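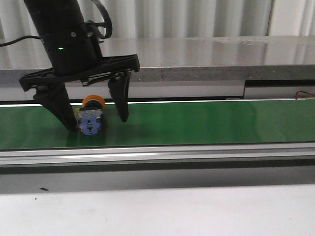
Nachrichten > Politik > Lermont

Suchbegriff eingeben Suchen

Regionalrat von Lermont verschiebt Abstimmung über neue Wahlkreise

ZELON – Es war ein langer Abend im Palais Grisetti, und wer auf eine schnelle Einigung gehofft hatte, musste sich wieder einmal in Geduld üben. Der Regionalrat von Lermont hat die Abstimmung über die Neueinteilung der Wahlkreise auf September verschoben, nachdem sich die beiden größten Fraktionen auch nach mehreren Sitzungsunterbrechungen nicht auf den Zuschnitt des Bezirks Weldu verständigen konnten. Kurz nach 22 Uhr wurde der Punkt von der Tagesordnung genommen, und auf der gut gefüllten Besuchertribüne war ein deutliches Seufzen zu hören.

Dabei hatte der Nachmittag durchaus freundlich begonnen. Der Verfassungsausschuss legte einen Entwurf vor, mit dem eigentlich alle einigermaßen leben konnten: Die Zahl der Wahlkreise sollte bei 17 bleiben, die Grenzen aber der Bevölkerungsentwicklung folgen, die in den Küstengemeinden eine ganz andere war als oben in den Tälern.
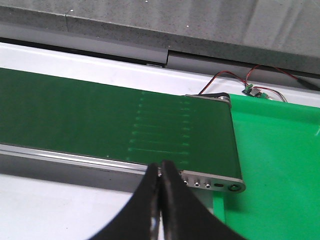
Förderband mit dunkelgrüner Oberfläche

Strittig blieb am Ende vor allem eine einzige Linie auf der Karte. Nach dem Entwurf würden 2472 Wahlberechtigte aus den südlichen Ortsteilen von Weldu künftig in Zelon abstimmen. Die Regierungsfraktion hält das für gerecht, weil der Stadtkreis sonst zu klein würde. Die Opposition sieht darin einen Eingriff in gewachsene Nachbarschaften und verweist auf eine Petition mit 760 Unterschriften, die am frühen Abend im Foyer übergeben wurde, begleitet von einer kleinen Bläsergruppe aus dem Tal, die sich vom Nieselregen vor der Tür die Laune nicht verderben ließ.
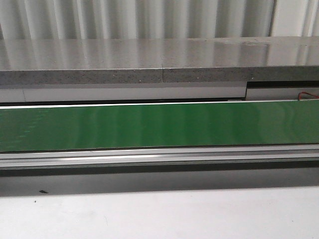
Ein Vermittlungsvorschlag der kleineren Fraktionen sah vor, zwei der betroffenen Ortsteile bei Weldu zu belassen und dafür die Siedlungen am alten Hafen dem Stadtkreis zuzuschlagen. Darüber wurde lange und, das darf man ruhig einmal sagen, auch recht höflich gesprochen. Zu einer Mehrheit reichte es trotzdem nicht. Aus der Regierungsfraktion hieß es hinterher, man sei näher beieinander gewesen als je zuvor, wolle aber erst die neuen Einwohnerzahlen abwarten. Die Opposition zeigte sich ebenfalls gesprächsbereit, verlangt jedoch eine öffentliche Anhörung in Weldu selbst – und zwar noch vor der Sommerpause.

Für die Gemeinden bedeutet der Aufschub zunächst, dass die bisherigen Grenzen weiter gelten.
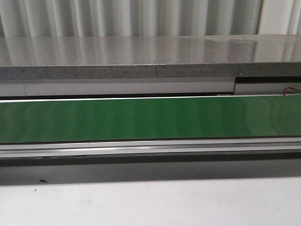 Auch die Parteien müssen mit der Aufstellung ihrer Kandidatinnen und Kandidaten noch warten, was besonders den kleineren Ortsverbänden Sorgen bereitet, die ihre Versammlungen gern früh planen und dafür vielerorts schon Säle gemietet haben. Die Ratsverwaltung kündigte an, den Entwurf samt Karten für 30 Tage in allen Rathäusern auszulegen. Stellungnahmen können dort schriftlich abgegeben werden, in Weldu zusätzlich in der Bücherei, die dafür an den Abenden bis 19 Uhr geöffnet bleibt.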